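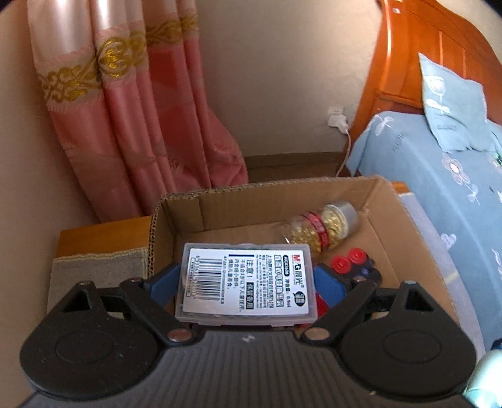 What size carton works best for sending flat plastic stationery cases?
A single-wall carton about an inch longer and wider than the case, with the cases laid flat and a sheet of paper between layers.

To: Farholm packing list
Date: 28 Aug 2020
Subject: Re: Flat cases in cardboard boxes

An earlier message on this list said:

> We are getting ready to send out the school supply orders and
> I would like to settle how the flat cases go in. Last December
> we stood them on edge like files. A lot of them came back with
> the little tabs snapped off. The Fliletti cartons are deep enough
> for either way. Also, do the labels face up or down? I have seen
> both. We have 2,000 cases on the order sheet but I only get
> 1,993 on the shelf, so please check your own piles before you
> tape anything shut.

I pack at home on the floor next to the bed, so my setup is small, but I have done this order twice and can answer most of it.

Lay them flat. On edge, all the weight in the carton ends up on the tabs, and a frosted case that looks fine from the front can have two of them gone. Flat, they stack well up to the fold line of the carton. Past that the flaps bulge and the tape lets go.

Labels up, all turned the same way. The school has to find the M&G cases without emptying the box, and the logo is easy to spot when the flaps are open. If a label has started to lift at a corner, press it down before the case goes in. Do not add tape over it. The tape pulls the print off.

Hold each case by its two short sides and lower it in level. Dropping one corner first is how the walls get scratched. I do the bottom layer, put in a sheet of packing paper, and go on from there.

On cartons: the Fliletti ones are fine but I cut them down. The Anero cartons are closer to the right height and I still have a bundle if anyone is short. I would not use the Gautier ones for this — the bottoms sag once they are more than half full, even with a second strip of tape.

As for the count, I have 2 cases here that were never entered on the sheet, so that takes care of part of the gap. I will bring them with the finished cartons. The rest may be in the Anero bundle, and I will look through it tonight.

One question back to the list. Does the packing slip go on top of the last layer or in a pocket on the outside? The Farholm sheet says outside, but the pockets have not come yet.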